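Buscar en el sitio Introduzca un término Buscar

Informe de seguimiento para el programa Indier
Recorridos automáticos de caminos y praderas en la finca Nirova
Segundo periodo

Tiempo de lectura: 7 minutos

Presenta el informe Shewit Habte, responsable de campo en Nirova. Recoge lo hecho desde la entrega anterior, lo que se ha gastado de la partida de material, lo que no ha salido como estaba previsto y los cambios en el trabajo de la plantilla. La memoria económica va en documento aparte.

1. Situación general

El robot terrestre, al que en la solicitud llamábamos unidad de reconocimiento y que ahora todo el mundo llama Darko, trabaja ya en turno ordinario. Sale por la mañana desde la nave, sigue el camino de grava hasta la linde, recorre la pradera por pasadas y vuelve. Durante el recorrido guarda imágenes y posición. Al regresar, los datos se descargan en Fillex, el programa en el que llevamos también los partes de mantenimiento.

En el periodo se han completado 162 recorridos. En el primero fueron 76, con la mitad del tiempo perdido en arranques y en pruebas de cobertura, así que las dos cifras no deben leerse como una mejora limpia de rendimiento.

Seguimos sin dejar salir el robot solo. Hay una persona asignada a cada recorrido, que puede estar haciendo otra tarea en la finca pero lleva el mando de parada y tiene que mantenerse a la distancia fijada en el protocolo. En la solicitud se preveía eliminar esa figura al final del segundo periodo. Pedimos mantenerla; los motivos están en el apartado 4.
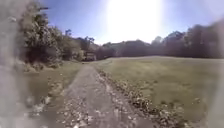 Última modificación de esta página: marzo, 17:40

2. Trabajo en el camino

El camino de grava es la parte que mejor funciona. El robot toma como referencia las rodadas y el cambio entre la grava y la hierba, y corrige con la posición por satélite cuando esa referencia se pierde. Hay dos situaciones que la hacen perder. Una es la hojarasca acumulada en el margen, que el sistema clasificaba unas veces como borde y otras como obstáculo. La otra es el sol bajo de frente, que deja la cámara delantera con la parte central quemada.

Para la hojarasca se volvió a etiquetar un lote de 1000 imágenes tomadas en la propia finca. Lo hicieron dos peones de la plantilla, en jornadas partidas y sentados en la oficina. La idea inicial era contratarlo fuera, pero el primer lote externo vino con errores que cualquiera que haya rastrillado ese camino habría visto: zonas de tierra húmeda marcadas como bache, piedra suelta marcada como socavón. Desde el cambio, las paradas por falso obstáculo en el margen han bajado mucho. Quedan algunas en días de viento.

Para el sol no tenemos solución técnica. Se ha cambiado el horario de salida y el sentido del recorrido según la época del año. Es una medida sencilla y la propuso la encargada de riego, que conocía las horas malas por conducir el tractor en la misma dirección.

El producto que sale de estos recorridos es un mapa del estado del firme por tramos, que se actualiza cada semana. Antes el repaso se hacía a pie, una vez al mes, y se apuntaba en una libreta. La libreta se sigue usando. Durante el próximo periodo compararemos los dos registros, cosa que estaba comprometida para este y no se ha hecho por falta de tiempo.

3. Trabajo en la pradera

En la pradera el resultado es desigual. No hay senda que seguir y el robot va por pasadas paralelas programadas en Fillex. El terreno es llano en general, pero la hierba seca apelmazada engaña al sensor de inclinación cuando el robot pasa por encima de las matas. En diez recorridos hubo que ir a buscarlo. Ninguno acabó en daños, aunque en dos se rompió el soporte de la varilla con el banderín, pieza que se coloca para que se le localice desde lejos. El soporte se ha rehecho en el taller con más sección.

Ir a buscarlo es trabajo que no figuraba en la solicitud. El robot pesa, la pradera es grande y si se queda al fondo hay que entrar con el remolque pequeño. Lo anotamos ahora como tarea propia en el parte para que el tiempo quede reflejado. Hasta este periodo se apuntaba como «varios», y por eso en el primer informe el coste de personal salía más bajo de lo que era.

También hemos tenido que cambiar la siega. Si se siega y se deja la hierba en el suelo, las imágenes de los días siguientes no sirven para comparar con las anteriores. Los segadores pidieron saber con antelación qué franjas se iban a recorrer. Se ha puesto un calendario común en la puerta de la nave, en papel, además del que genera Fillex. El de papel es el que se mira. 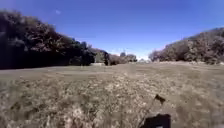

El arreglo del calendario tiene un coste. Obliga a decidir las franjas con una semana de adelanto y quita margen cuando llueve. En el periodo hubo que rehacerlo varias veces y en dos de ellas el equipo de siega se enteró tarde. La responsabilidad de avisar no estaba asignada a nadie. Ahora la tiene la persona de turno con el robot, que debe llamar por teléfono y no limitarse a cambiarlo en el programa.

Del uso de los datos de pradera podemos decir menos. Las imágenes permiten distinguir las zonas más secas y compararlas entre fechas, pero las decisiones de siega se siguen tomando sobre el terreno. La única que se ha tomado a partir del mapa es dejar sin segar la franja pegada al arbolado de la linde. Se revisará al cierre del proyecto.

4. Cambios para la plantilla

Este es el apartado que Indier nos pidió ampliar tras el primer informe.

No se ha suprimido ningún puesto. Sí han cambiado las tareas de cinco personas y conviene detallarlo, porque el resultado no ha sido igual para todas.

Las dos personas que hacían el repaso mensual a pie dedican ahora ese tiempo a revisar las alertas en la oficina y a salir a comprobar las que lo merecen. Una está conforme. La otra ha pedido volver al campo a jornada completa, y se le ha concedido a partir del próximo periodo. Dice que con la pantalla se cansa más y que se entera menos del estado de la finca. En la comprobación de alertas su criterio era el más fiable del equipo y habrá que sustituirlo.

Los dos peones que etiquetaron imágenes lo hicieron dentro de su jornada, sin complemento. En la reunión de seguimiento plantearon que si esa tarea se repite debería figurar en su categoría. Nos parece razonable y lo hemos trasladado a la gerencia. No hay respuesta todavía.

La encargada de riego lleva la programación de los recorridos desde que el técnico del proyecto redujo sus visitas. Aprendió con él durante seis semanas. Hoy es la única de la plantilla que sabe crear un recorrido nuevo desde cero, y eso es un punto débil: los días que ella falta, se repite uno ya guardado o no se sale.

En cuanto a la persona acompañante, la petición de mantenerla se apoya en dos cosas. El camino lo usan también vehículos de la finca y algún vecino con permiso de paso, y el sistema de detección se ha probado poco con gente en movimiento. Además, los propios trabajadores han dicho que prefieren que haya alguien localizable cuando el robot está en marcha cerca de ellos. Con la distancia actual el acompañante puede adelantar trabajo de desbroce o de cunetas, pero no tareas que exijan protección auditiva, lo que limita bastante lo que se le puede encargar.

La formación prevista se ha dado completa a la plantilla fija. A los temporeros se les ha dado solo la parte de seguridad, de una hora. Hubo quejas por hacerla al final de la jornada y la siguiente será a primera hora.

5. Incidencias de material

Baterías. Rinden menos de lo indicado por el proveedor en los días fríos. Se ha acortado el recorrido largo y se hace en dos salidas.

Cámara delantera. Se cambió el protector, rayado por la grava. Queda uno de repuesto. Con el protector sucio los laterales de la imagen salen borrosos, y la limpieza antes de salir se ha añadido a la hoja de comprobación.

Comunicaciones. Junto a la linde la señal es mala y los avisos llegan con retraso. El mando de parada va por radio propia y no se ve afectado. Está pedido presupuesto para un repetidor.

Fillex. La exportación de partes perdió las observaciones escritas a mano durante varias semanas. Se recuperaron casi todas desde el papel. El fallo está corregido.

6. Desviaciones y peticiones

Solicitamos a Indier lo siguiente:

Mantener la figura del acompañante durante todo el tercer periodo, con cargo a la partida de personal ya aprobada.

Pasar a formación interna la parte no gastada de etiquetado externo, para que una segunda persona aprenda a programar recorridos.

Aplazar al tercer periodo la comparación entre el registro a pie y el registro automático del camino.

No se pide aumento del importe total.

7. Próximo periodo

La prioridad es la segunda persona de programación. Después, la comparación pendiente y las pruebas de detección con gente andando, que se harán con la nave cerrada a otros trabajos y con el robot a velocidad reducida. En pradera no se ampliará superficie hasta que bajen las salidas a recogerlo.

Las hojas de recorrido y los partes de taller están disponibles en la oficina de Nirova y pueden pedirse a Shewit Habte.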